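Household Textiles and Care
Unit 5: Table linen, and how much of the advice to believe
Handout for the Mestmont evening course. Revised 2018-09-10.

Read before the session. Bring one cloth from home that you use on a table, and don't wash it specially.

1. What is a tablecloth for?

The older housekeeping manuals give three answers: it protects the table, it deadens noise, and it looks nice. The first is the one everybody repeats and I have my doubts about it. A single layer of thin cotton does very little against a hot dish. It slows a spill down by a second or two and then holds the liquid against the surface. If protection is what you want, you want a felt or a wipeable underlay, and the cloth on top is decoration.

The noise claim holds up better. Try putting a plate down on a bare table and on a covered one.

2. The overhang

You will see figures given for the "correct" drop as though they had been handed down on tablets. They come mostly from hotel practice, where the chairs, the tables and the cloths are all bought together. At home, check two things: does the cloth catch on people's knees, and does it stay put when someone pulls a chair out? A square cloth on a square table will hang lower at the corners than along the sides. That is geometry and no fault in the cloth.

3. Checks, bands and stripes

Patterned cloths are sold as "forgiving". Up to a point. A small check in pale colours hides crumbs and light marks fairly well, and shows gravy as badly as plain white does. What a check will also show, and the shop won't mention, is a cloth put on crooked. The lines give you away. A wide band is worse still, as the eye goes straight to it. Use the band to line up with the table edge and leave the rest alone.

4. Small cloths on top of large ones

Here we come to the habit I would most like you to question. A second cloth left on the table (for wiping, drying or covering bread) tends to stay there. The Gasuvstead household survey, which we use in this course for want of a better one, had 1,522 replies, and 31 of them said they kept wiping cloths off the table altogether. I wouldn't lean on that number. People filling in forms about their own housekeeping are kind to themselves, and the question was badly worded. It does at least suggest that the rule in the manuals is not much followed.

The practical point is drying. A crumpled cloth has folds lying against folds, and if it is put down damp the inner ones dry last. Spread it or hang it. You can't tell by looking whether a crumpled cloth is damp, so pick it up. 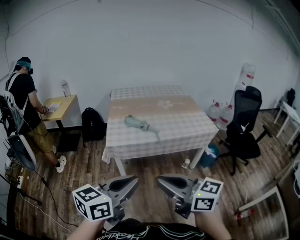
Fig. 1. Light green cloth, crumpled, on a checked tablecloth with a tan band across the middle.

For discussion: look at Fig. 1 with sections 3 and 4 in mind. How easily does the green stand out against white and beige? Would you fold the small cloth or take it away? Be ready to defend the answer with something better than "it looks tidier".

5. Washing

The Dinu care leaflet says to wash coloured and pale cloths separately every time. Sensible for the first few washes of a new cloth, overcautious afterwards, in my view. Test a damp corner against white cotton and see for yourself. The Kudix leaflet recommends a starch spray for all table linen and also happens to sell one.

Homework: write 200 words on one piece of linen advice you were brought up with, and whether you have ever checked it. Due in November, at the first session after the break.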